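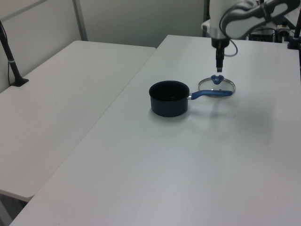

What is hard about having a robot put a lid on a saucepan?

The arm has to get hold of a small knob without pushing it sideways, keep the lid level while it moves, and then set it down on a rim that the lid itself is hiding from view.

Visit Report: Open Day at Kudico, Nerkwood
Submitted by Umesh Pal
Course: Introduction to Automation
Instructor: Didier Texier

Background

Our class went to the May open day at Kudico, a company in Nerkwood that programs robot arms for kitchens and small packing lines. The company rents the ground floor of the Hamel building, behind the bus depot. We were asked to pick one demonstration, stay with it long enough to understand it, and write it up. I picked the saucepan and lid demonstration, which belongs to a project called Trillulska. Annick Lemaire and I shared notes during the visit but wrote separate reports.

I chose it partly because the line at the packing demonstration was too long. I had also assumed that a pan and a lid would be an easy job, and I wanted to see why a company would spend a whole project on it.

How the day was organized

We got there at 9:30 in the morning and were split into groups. Each group had a guide. Ours was Zsófia Dudás, an engineer on Trillulska. She gave us a safety talk in the hallway first. The rules were to keep our hands off the tables, stay behind the yellow tape, and not lean on the partition walls, because they move if you push them. There was a red stop button at each station and she showed us where it was before she let anyone in.

The groups rotated through four stations: packing, cable sorting, the Trillulska kitchen station, and a desk where you could move a small arm yourself with a game controller. After the rotation we were free to go back to any station until lunch. I went back to the kitchen station and stayed there.

The setup

The robot is a white arm with a black gripper. It works over a plain white tabletop. I asked if the white was for cleanliness, and Zsófia said the tables came that way and they had kept them. She added that the lighting had been more trouble than the tables.

The objects were a small dark saucepan with a long blue handle and a round glass lid with a metal rim and a blue knob. They are ordinary kitchen things. Zsófia said the team tries to avoid special parts in this project, because a customer will use whatever pans they already own.

The software takes pictures from a fixed camera and decides from those where the arm should go next. The arm is not following a recorded path. If the pan is moved before a run starts, the arm is supposed to find it in its new place. We were allowed to test this by telling Zsófia where to put the pan.

What the robot does, step by step

The task goes like this. The gripper moves until it is over the knob of the lid, pointing straight down. It stops a short distance above. Then it lowers, closes on the knob, and lifts. It carries the lid over to the pan, stops again, lowers, and opens. The last move is straight up and away.

The two stops surprised me. I thought they were a delay in the software, but they are put there on purpose. At each one the system takes a new picture and corrects the position. Zsófia said that before they added the first stop, the gripper would often come down on the side of the knob and the lid would slide across the table. With the stop the whole run is slower, and she said they may take it out again when the vision part improves.

The part I found most interesting was the handle. When the lid starts out close to the pan, the handle can lie across the edge of the lid. A person would see this and move the handle, or pull the lid out from underneath, without thinking. For the robot it is a separate problem. If it lifts straight up, the rim can catch the handle and turn the pan. Zsófia sets the objects out this way on purpose for some runs. On one of the runs we watched, the pan turned by nearly a quarter and the arm then set the lid down half on and half off the rim. On the next run, with the same layout, the lid came free without trouble. She said this is normal and that it is why they repeat each layout many times.

Glass is the other difficulty. You can see the table through the lid, so the camera gets very little to work with apart from the metal rim and the knob. Lionel Boyer, who works on the camera side at Kudico, came over to answer questions on this. He told us that an earlier version of the software found the knob correctly but got the size of the lid wrong. It would place the lid with the knob centered well enough but tilt it, since it expected the edge to be somewhere else.

Results shown to visitors

A sheet was posted next to the station with the results from the current version of the software. I copied down the main figures.

Runs recorded: 538
Runs where the lid did not end up seated on the pan: 61
Target number of runs before the next version: 900

I worked out the success rate from these as 477 out of 538, or 88.7 percent. The sheet did not give a percentage. I asked Zsófia why, and she said the runs are not all equally hard, so a single number hides too much. Runs with the lid far from the pan hardly ever fail. Most of the failures come from layouts where the handle and lid overlap. The sheet did not split the runs by layout, so I can't check this from my own notes. I think it would have been more useful with that breakdown.

During the time I was there on my own, most runs ended with the lid on the pan. I did not keep a proper count because I was writing down the questions other people asked. I should have done one or the other from the start.

Questions from visitors

Someone asked if the robot could do this with a hot pan. The answer was that the gripper could probably handle the knob, but they have not tested with steam, and steam on the glass would change what the camera sees.

A parent asked why the knob and handle were blue. Zsófia said it was the set they bought and that the color does help the camera. They have a second set with black parts and the results with it are worse. She did not have numbers for that set with her.

Annick asked what happens if the gripper misses the knob. The fingers close all the way, the system notices that there is nothing between them, and it goes back up and tries again. After two misses it stops and waits for a person. We saw it retry once.

I asked how they decide that a run has failed. For now a person looks at the pan and marks it down. Lionel said they want the camera to do this too, but it has the same trouble with the glass there, and a lid sitting slightly crooked looks almost the same from the camera as one that is seated.

Links to the course

In class we covered the difference between open loop and closed loop control. The packing station was closer to open loop, with the arm repeating a taught path and the boxes held in fixed positions by guides. The kitchen station was closed loop, but only at certain points. Between the two stops the arm moves without checking anything. Mr. Texier asked us to look for this, and I would not have noticed it otherwise.

We also talked in class about fixtures, meaning parts that hold an object in a known place. A fixture for the saucepan would remove most of the difficulty. Kudico has decided against one for this project because a home kitchen would not have it. I think that is reasonable for their goal, but for a restaurant where the same pan is used all day, a simple holder might be cheaper than better software.

What I would do differently

I would bring a printed table to fill in, with columns for the starting layout, whether the handle overlapped the lid, and the result. I would also ask to see the black set run at least once. Zsófia said student groups can write to her after the open day and ask for the results sorted by layout. I have sent her a message and will add the table to this report as an appendix if I get it before the final deadline.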